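About us

Hello! I'm Saadet Güneş and I run Besine, a small language school above the bike shop in Bromivgate. We teach Turkish and Swedish, which people tell me is an odd pair (my mum's side and my husband's side, so it never seemed odd at our house).

I started out teaching evening classes at the old college in Henum. Lovely building, terrible radiators. There were 51 names on my register one September and I couldn't have told you who half of them were by Christmas. I kept thinking how much quicker people would get going if they could just talk to each other for an hour, with a cup of something, and make mistakes out loud. So I handed in my notice, borrowed 3000 pounds from my very patient sister and rented two rooms with a kitchen at the back.

We're still in those rooms. Groups are kept to eight, and most of them are smaller. There are 4 levels, and you don't sit a test to find out where you belong – you come in, we have a chat, and if it's the wrong group we move you the week after and that's that.

Beginners spend the whole of the first term on food, family and getting about. I know it sounds a bit primary school! But if you can ask for the bill, say what your grandmother cooked and find the right bus stop, you can have a proper holiday, and you'll want to come back and do the past tense with me (it's not so bad, the Turkish one, I promise).

Our Swedish side is built around the Strömberg readers, short stories that get harder as you go. I love them and some of my students hate them, mostly on account of the one with the lighthouse. You can borrow the set from the shelf on the landing. Please write your name in the book when you do, I'm still missing volume two.

Our oldest student is 81 and joined so she could talk to her great-grandchildren in Izmir without her grandson translating everything and leaving out the good bits. She's now in level three and corrects my spelling.

Evening classes start at half past six and there's a lunchtime one for people who work in town. The door is the green one to the left of the bike shop, and the bell sticks, so push it hard. If you'd like to sit in on a class before you sign up, just drop me a line and tell me which language.
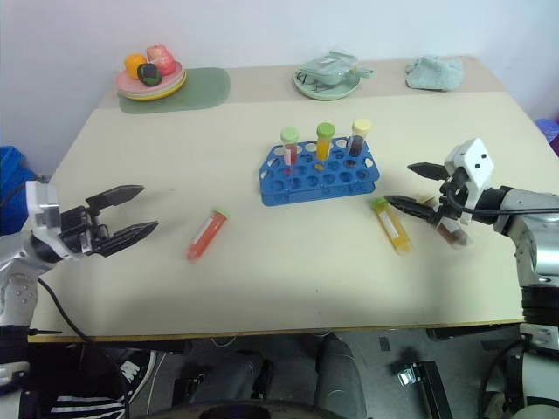

Children's groups run after school in term time, ages five to ten, and parents are welcome to wait in the kitchen and put the kettle on. Brothers and sisters can share a group if they'd like to. Bring a snack and some indoor shoes, and let me know about any allergies when you book.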